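Chapter 6. Learning to Grasp from Hand-Held Demonstrations

A snack wrapper has no fixed shape, and a hand-held gripper is a simple way to record how a person deals with it. 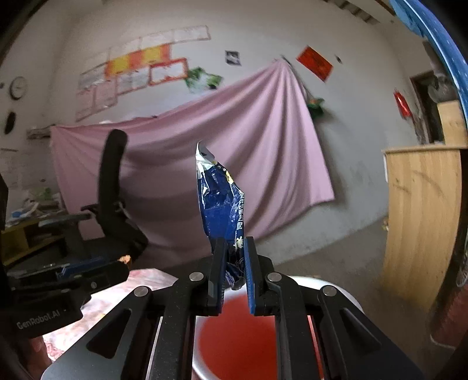 6.1 What the method records

We use cookies to improve your reading experience. Accept – Manage settings

The operator carries the gripper through the whole task, so no robot arm is needed during collection. Oda and Moulin gathered 896 demonstrations in homes and offices – 143 were set aside for testing. The policy was then trained on the rest. Section 6.2 covers how the fingers close on thin, crumpled items. Section 6.3 compares the results with the Gravholm baseline, which used 2000 teleoperated trials.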